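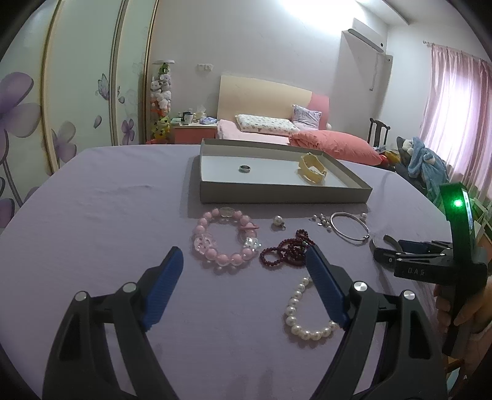 Wie oft muss eine Perlenkette neu aufgezogen werden?

Bei regelmäßigem Tragen einmal im Jahr, sonst alle zwei bis drei Jahre. Maßgeblich ist der Zustand der Seide: Lassen sich die Perlen zwischen den Knoten hin- und herschieben oder ist der Faden neben dem Verschluss grau und faserig, ist es Zeit.

Ratgeber > Schmuck > Ketten reparieren > Perlenkette knoten

Perlenkette neu aufziehen und knoten

Die Anleitung gilt für einen einfachen Strang mit Knoten zwischen allen Perlen. Für Ketten mit Verlauf gilt dasselbe, nur muss die Reihenfolge der Perlen beim Auffädeln genau eingehalten werden. Rechnen Sie beim ersten Mal mit einem ganzen Abend.

Material

Perlseide mit fester Nadel, zwei Meter auf der Karte
Perlspirale (Bouillondraht), passend zur Seide
Knotpinzette oder eine feine, glatte Stecknadel
Kleine scharfe Schere
Schmuckkleber mit dünner Spitze
Auffädelbrett mit Rille oder ein gefaltetes Handtuch

Ich verwende die Seide von Bonard. Die von Deda ist etwas steifer und für Süßwasserperlen mit engen Bohrungen oft zu dick. Die Seide soll so stark sein, dass sie gerade noch zweimal durch die Endperlen passt.

Vorbereitung

Legen Sie die Kette in die Rille des Bretts und schneiden Sie den alten Faden Knoten für Knoten auf. Die Perlen bleiben dabei in ihrer Reihenfolge liegen. Alte Knotenreste in den Bohrungen mit einer Nadel herausschieben, nicht mit Gewalt. Die Perlen anschließend mit einem feuchten, weichen Tuch abwischen und über Nacht trocknen lassen. Kein Ultraschallbad, kein Spülmittel.

Die Seide ganz von der Karte abwickeln, leicht anfeuchten, strecken und hängend trocknen lassen. Ungestreckte Seide gibt später nach, und zwischen Perle und Knoten entstehen Lücken.

Aufziehen

1. Am Fadenende einen einfachen Knoten machen und alle Perlen auffädeln. Die letzten drei Perlen, die auf die Nadel kommen, liegen am ersten Verschlussteil.

2. Ein Stück Perlspirale von knapp einem Zentimeter auffädeln, danach die Öse des Verschlusses.

3. Mit der Nadel zurück durch die letzte Perle gehen. Die Spirale legt sich als kleine Schlaufe um die Öse. Beide Fäden hinter der Perle verknoten.

4. Ebenso durch die zweite und dritte Perle zurückgehen und jeweils verknoten. Den kurzen Rest noch nicht abschneiden.

5. Die nächste Perle heranschieben. Eine lockere Schlinge legen, die Pinzette hindurchführen, den Faden dicht an der Perle fassen und die Schlinge über die Spitze zuziehen. Den Knoten mit dem Daumennagel nachschieben.

6. So fortfahren, bis noch drei Perlen übrig sind. Diese ohne Knoten stehen lassen, den Anfangsknoten abschneiden, die Nadel an dieses Ende setzen und den zweiten Verschlussteil wie in den Schritten 2 bis 4 anbringen.

7. Einen winzigen Tropfen Kleber auf die letzten Knoten geben, trocknen lassen, Fadenreste abschneiden.

Häufige Fehler

Sitzt ein Knoten zu weit von der Perle entfernt, lässt er sich mit der Nadelspitze lösen, solange er nicht fest angezogen ist – danach hilft meist nur ein neuer Faden. Rutscht der Knoten in die Bohrung, ist die Seide zu dünn. Eine frisch geknotete Kette fällt zunächst steif. Das gibt sich nach einigen Tagen, wenn sie flach liegt und nicht hängt.

Kontakt | © Trostley Schmuckwerkstatt | Nach oben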